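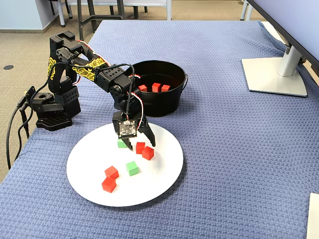
Surtitles and the small theatre

The Donnelly in Skakthorpe seats 90 and now runs surtitles for every performance of every play. I think this is right, and I think the way it is done is mostly wrong.

The usual objection is that text above the stage pulls the eye from the actors. It does, if the text is badly cued. A line that appears half a second early kills a joke. A line that arrives late is merely annoying. In the recent Plestum production of a two-act comedy, I noted 11 early cues before the interval, all of them on punchlines.
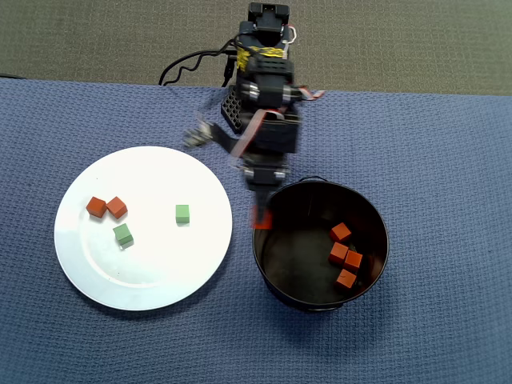

Where the fault lies

The script is cut into slides during rehearsal, usually by whoever is free. Actors then change their pauses in the first week and the slides stay as they were. A surtitle file needs a second edit after the previews – the same attention the lighting plot gets.

Placement matters too. At the Donnelly the screen hangs so high that the front rows must choose between the words and the faces. Two smaller screens at the sides, level with the actors' heads, would serve most of the seats. 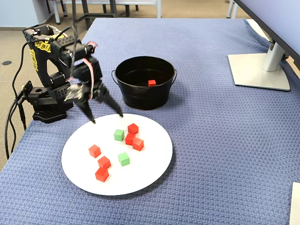
Lesitz wrote to me after my last piece on this subject to say that captions should be kept to one performance per run, as the glow spoils any scene played in near darkness.

I accept the point about glow. It can be cured by dimming the text and using amber on black. One performance per run, though, means a single date in a run of 24, and anyone who is busy that night misses the play.
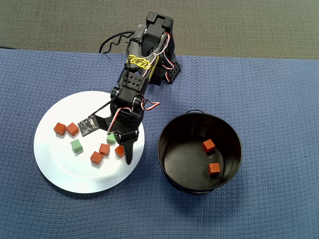
The cost is modest. A further 500 pounds per production would pay for the second edit, and I would take it from the printed programme.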